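Veduvex Packet Sorting — Progress Report for May
To: Ollthorpe Fund, Applied Methods Program
From: Niall Drummond, project lead

Where we are

This has been our best stretch since the grant began, and I'm very glad to be writing it up. When I last reported, we had a policy that could pick up a small packet from a bare table and not much to say about where it went afterward. We now have one that fills an organizer, compartment by compartment, on a majority of its runs, and we got there with less data than we had budgeted for. The method we proposed (staged demonstrations, with the hard part of each task recorded more densely than the easy part) is doing what we hoped it would, and in a couple of places it's doing better.

Short version for those who have a meeting to get to: 727 usable demonstrations are in the set, the success rate on the full placement task stands at 70 percent, and the next milestone is on schedule.

The task

You'll remember that we argued in the proposal over whether "sorting" was too easy a word. Small packets are awkward things. They're thin, they lie flat, and the wrapper slides on the table the moment a finger pushes from the side. Then the packet has to go down between cardboard dividers that flex when touched. A person does the whole thing without looking. For our arm it breaks into four stages: approach, lift, carry, and set down.

We settled on the cardboard organizer as the standard target early in the spring and have stayed with it. It has compartments of different sizes, so a single box gives us an easy target and two tighter ones. We kept the packets mixed as well, with different wrappers and different printing, because a policy that only knows one wrapper isn't worth much to anybody. 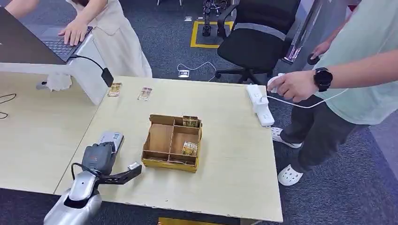 The organizer setup, with packets in the two right-hand compartments and two more at the far side of the table.

How we collect

In the old approach, an operator recorded the whole task from start to finish, every time, and we trained on the pile. The trouble is that most of any recording is the arm traveling through open air. The lift and the set down go by in moments, and those are exactly the parts where the policy fails.

In the staged approach we start many of the recordings partway through. The organizer may already hold a packet or two, or the hand may already have a packet and be a short distance from the box. The operator records only what comes next. Full-length demonstrations are still in the mix, and they need to be — when we left them out, the policy got very good at each piece and then stalled at the joins. Our current recipe is 30 percent full-length, with the remainder divided among the stages by how often each one failed in the last evaluation. After each evaluation we adjust the shares and collect again.

I want to give proper credit to the Uchida scheduler here. It reads the evaluation log and hands the operators a start position for the next recording, and it took the arguing out of the job. Before we had it, everyone had a favorite starting position and the data showed it.

What we found

The biggest gain came on the lift. We had assumed that set down would be the bottleneck, since the dividers leave so little room. In the first evaluation the lift accounted for most of the failures by a wide margin. The hand would come in at a good height, close, and push the packet ahead of it. Once we moved the recording effort to that stage, the failures fell quickly and kept falling through the next two rounds.

The second finding was one we hadn't planned for. Policies trained on staged data recover better. If a packet slips during the carry, the staged policy will often go back, re-approach, and try again, and we never recorded a demonstration of that. Our best guess is that starting in so many mid-task positions teaches it that being in an odd place is normal. We'd like to test that directly, and I've put a small study into the plan below.

The third is less happy. Wrappers with a clear or very pale face are still hard. The policy hesitates over them, and when it does commit, it tends to close a little short of the edge.
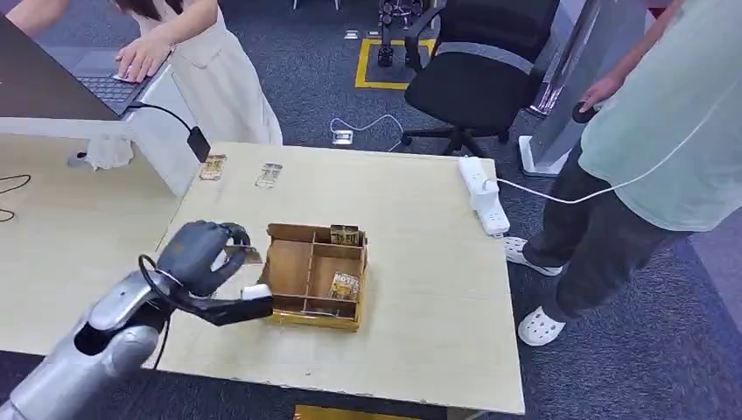

Grip matters more than we gave it credit for, too. Pinching a packet near its middle makes for a secure carry and a poor placement, because the packet goes in at whatever angle it was lifted. A pinch nearer the top edge lets it stand upright against the back of a compartment. We've asked the operators to favor the top edge wherever they can reach it, and the newer recordings are noticeably more consistent.

What didn't work

We spent too long on automatic trimming. The idea was to cut the idle moments out of each recording with a simple speed threshold, and it cut the careful slow moments along with them. Those recordings had to be restored from the originals. Nothing was lost except time, but I'd rather you heard it from me.

We also tried training a separate policy for each stage and switching between them. It looked lovely on paper. In practice the switch came too early or too late often enough to cancel the benefit, and we've gone back to a single policy for the whole task.

Equipment and budget

Spending is under plan on data collection and slightly over on equipment. The overage is replacement fingertip pads and a spare wrist cable. Plurnolus has agreed to keep storing the raw recordings under the existing terms, so that line doesn't change. I'm not requesting any additional funds for this period.

Next period

We'll run the recovery study first, comparing the staged set with a full-length set of the same total recording time. After that comes a round of collection devoted to pale and clear wrappers, with lighting varied on purpose. Then we move to a new organizer with 8 compartments, which will tell us how much the policy has learned about dividers in general and how much it has simply learned this box.

I'd also like to invite someone from the fund to come and watch an evaluation. The numbers are fine on a page, but seeing the hand drop a packet, pause, and go back for it is another thing altogether, and everyone in the room still cheers! Mornings are best, as the evaluations usually start at 10 a.m. The full evaluation log and the current collection recipe are in the shared folder, and I'm happy to go through either one by phone.

Niall Drummond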